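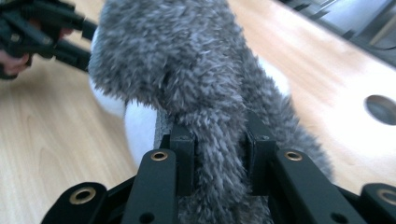
How do you get a long-haired stuffed animal clean without the fur going to felt? Cold water, a little baby shampoo, a pillowcase tied shut, and no dryer heat at all.

That's the short version, for the people who wrote me off list. Longer version below, typing this before I have to run out at 3.

On Thursday the Murnlow toy shelf list wrote:
> Our shelf has a bunch of donated plush going out to the Haworth
> reading room in August. The short pile ones are fine, I just run them
> through the wash. But the shaggy gray kind with the long tufts, I am
> scared of. Last one I did came out like a bath mat. Is there a way
> to save them or do I stop taking them in? Also what do people do
> about the white parts, mine always go kind of yellow next to the
> darker fur.

Don't stop taking them! Kids go straight for the shaggy ones, at least at our place in Musberg. What kills them is heat. Once the tips of the fur have melted together you can't brush it out, I have tried, you just pull tufts.

What I do now --

Shake it out outdoors first. Then a dry brush, the wire kind for dogs, ends of the fur first and work back toward the body. Skip this and the tangles just get tighter in the water.

Check seams. Long fur hides a split seam really well, so part it with your fingers along the belly and under the arms. Sew before washing, not after. Guess how I know.

Pillowcase, knotted, cold, gentle, low spin. One animal per pillowcase. If it has a music box or a battery or bean filling, no machine, just wipe the outside with a damp rag and brush.

Then towel. Roll it up and lean on it, do that 2 times with dry towels. Comb while it's still damp, this is the part that matters most. It'll look awful and stringy, keep going. Hang it in a mesh bag or lay it on a rack, and turn it when you think of it. The thick ones take me 18 hours with a fan, sometimes more in the middle. Squeeze the body hard, if it feels cool inside its not done.

White parts: do those by hand before the wash, old toothbrush, baking soda paste, leave it 3 minutes and rinse. I think the yellow is mostly soap that didn't rinse out. Use less soap than you want to. And wash dark fur seprately the first time in case it bleeds, wipe it with a wet white cloth and see what comes off.

Musty smell only, no dirt -- skip the wash. Big bag, cup of baking soda, shake, leave overnight, then vacuum with a stocking over the hose.

If the tips are already matted hard you can trim them with small scissors, pointed along the fur and not across. Looks choppy close up. From a kid's distance it's fine.

Does anyone still have the spare mesh bags from the Nanon swap? I could use a couple. Can pick up.

More on storage later, have to go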